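Grulel — Tableware & Table Coverings
Home / Tableware / Disposable bowls / Wide Round Bowl, off-white

Wide Round Bowl, off-white
Sold in sleeves. Goes with the Grulel fluted plate and the wipe-down fruit cloth.

We've been selling this bowl to canteens, church halls and birthday parties since before we had a website, and it is still the thing I'm happiest to put in a parcel. It's wide, it's shallow, it has a proper rim you can get hold of, and it looks good on a busy cloth!

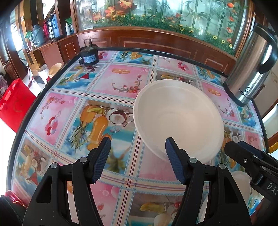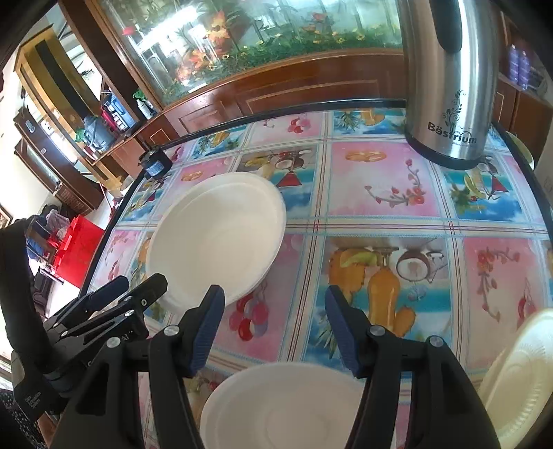 Off-white bowls on the glossy fruit cloth.

I eat my own lunch out of one most days (noodles, usually, or whatever is left over from the weekend) and what I like best is the shape. A deep bowl makes you dig. With a shallow one you can see everything you've got, the sauce spreads out and you can mix a salad in it without half of it going over the side. The rim is broad and smooth, so there's somewhere for your thumb when you're walking back from the buffet with a drink in the other hand.

The inside is plain, with no pattern, no logo and no ridges up the wall for rice to hide in. On the bottom there's a very faint ring, which is part of the moulding. People write in to ask if it's a crack. It isn't, every bowl has it.

Sizes and packs

Diameter across the rim: 18 cm
Fill: 600 ml to a sensible level, a bit more if you have a steady hand
Colour: off-white
Small pack: 7 bowls
Catering box: 1000 bowls, in sleeves

Yes, seven is an odd number for a small pack. Our old supplier at Halurside packed them that way, customers got used to it, and when we changed over to Bakalis I asked them to keep it the same. Six guests and one for the crisps.

What to put in it

Curry and rice, pasta, stew, fruit salad, trifle, cereal for a camp breakfast. It's a lovely size for noodles in a little broth. For a really runny soup filled to the top I'd send you to our Deep Bowl instead, as a shallow bowl and a wobbly trestle table don't get on.

Hot food is fine. Please don't put the bowls in the oven or under the grill, and keep them out of the dishwasher. We don't recommend the microwave either. A few customers tell us they do it anyway, but I haven't tested it enough to put my name to it.

Mixing with the fluted plate

The plate in the same range is creamier than the bowl, a shade or two yellower, and its rim is ridged all the way round. I'm telling you now so that you don't open both boxes and think we've sent the wrong one. On a white cloth the difference shows. On anything colourful I find it rather nice, and plenty of people buy the two together. If you need a dead match for a wedding, ask us for a sample of each first — we send them free, you only pay the stamp.

The fruit cloth

Half the emails about this page are really about the tablecloth, so I've given it a bit of room. It has a glossy wipe-down finish and it's printed in pink and blue squares with pale bands between them. You get pineapples and coconuts by the sea in the big squares and branches of red blossom in the pink ones. I love it. My sister thinks it's far too much, and she has borrowed it twice.

It comes off the roll at our Govholm shop and we cut it to whatever length you like. Bear in mind the repeat is a large one. If you want a whole beach square in the middle of the table, tell us the length and width of your table when you order and Odair will shift the cut for you. He is very good at this and gets quite particular about it.

To clean: warm water, a drop of washing-up liquid, a soft cloth. Turmeric will mark it if you leave it overnight. Roll it up for storage, as sharp folds take ages to drop out. If yours has arrived folded and has creases, lay it on the table in a warm room the day before you need it and smooth it from the middle outwards.

Storing the bowls

Keep them in the sleeve, upside down, somewhere dry. They nest tightly and can stick together a little when the sleeve is new. Give the stack a gentle twist and they come apart. Don't prise them with a knife, you'll nick the rim.

Questions we get

Do they come with lids? Not at the moment. We had a lid in June that fitted beautifully on half the bowls and popped off the other half, so it went back.

Can I have them printed? Only on catering boxes, and only on the outside. Write to Wing-yan Poon at the shop and she'll tell you what's possible with your artwork.

Can I collect? Yes please! Ring the bell at the side door in Govholm, the front one sticks.

Do you sell other colours? There was a pale green for a while. A few sleeves are left in the shop and they aren't listed online, so ask when you ring.

Returns

Unopened sleeves can come back for a full refund. Cut cloth can't, so do measure twice. If anything turns up cracked or squashed, send us a quick photo and we'll post out replacements. You don't need to return the broken ones.

Page last updated 13/10/2025

You may also want: Deep Bowl, off-white / Fluted Plate, cream / Fruit cloth, cut to length / Cloth clips, set of four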